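I met the technician who looks after the simulated kitchen cell at Prativeck on a slow morning, and the first thing I got was coffee and a warning. "People hear the word simulated and think there's nothing to maintain," she said. "I've got a longer chore list than the guy with the real arms downstairs!"

She may be right. The cell has a name, Zondgate, and it lives on 3 machines in a room colder than I'd like to work in. Each night it runs 1,839 practice episodes, and in the morning she goes through whatever got flagged. Most of that is dull stuff (a joint that hit its limit, an arm that never left its start pose). The rest is what I'd come to hear about.

"Start with the wrist view," she told me. "Always. Logs tell you the gripper was open. They won't tell you it was open in a silly place."

I asked what setup looks like when you can't pick up a wrench. Pretty much the same as with hardware, she said, only you do it sitting down. She checks that the base of the arm is where the layout file says it is. She opens and closes the fingers and compares the gap with the number in the config. Then she moves the arm to 7 saved poses and saves the wrist view at each one, and she goes over those with her nose nearly on the monitor.

"I had one week where everything was off by a hair, and I blamed the camera mount for two days," she said, laughing. "It was the counter. Somebody had swapped in a new model and its origin was at a corner, and the old one had it in the middle. So the whole counter had slid over. I felt so dumb."

Counters come up a lot with her. She keeps two versions of every surface, the one you see and a simpler one the physics engine uses for contact, and when those drift apart the arm bumps into air or sinks a finger into stone. Her fix is boring, she says: draw both at once in different colors, nudge, save, run the poses again. She does it for the whole cell after every update. The Alarcón release gave her the most grief, and she still has the notes from it taped inside a cabinet door.

I wanted to know what she does about graphics trouble, the flicker and the rough shadows. She shrugged. "Depends on who's using the pictures. If a policy is learning from them, I care a lot. I'll raise the shadow resolution and play with the bias, one at a time, and never on a Friday."
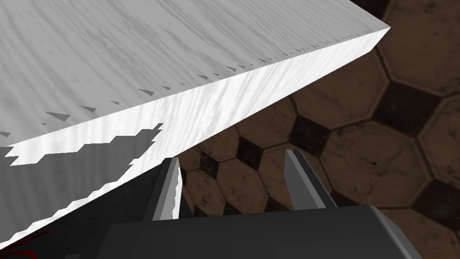 By the Closidbridge shop notes desk | 2022-01-17

We spent a good while on views like that one, with the gripper open beside the edge of the slab and one finger almost up against its underside. She pointed at the little dark triangles along the top border, then at the stepped outline where the white edge meets the gray. "That's my kind of morning," she said. Those go on her render list. The finger goes on a separate list, for clearance, and she won't mix the two. For clearance she pulls up the contact shapes and reads the distance off directly, and she doesn't trust her eyes for it.

And the floor? I liked the brown octagons, I told her. She likes them too, for a practical reason: with a repeating pattern behind the fingers she can spot a shifted camera quickly by comparing against a saved view.

Before I left she queued the pose check again and showed me the run counter, which had stopped at 1,989 the last time she cleared it. She typed a note next to it, "counter edge, redo shadows first," and went to refill her coffee.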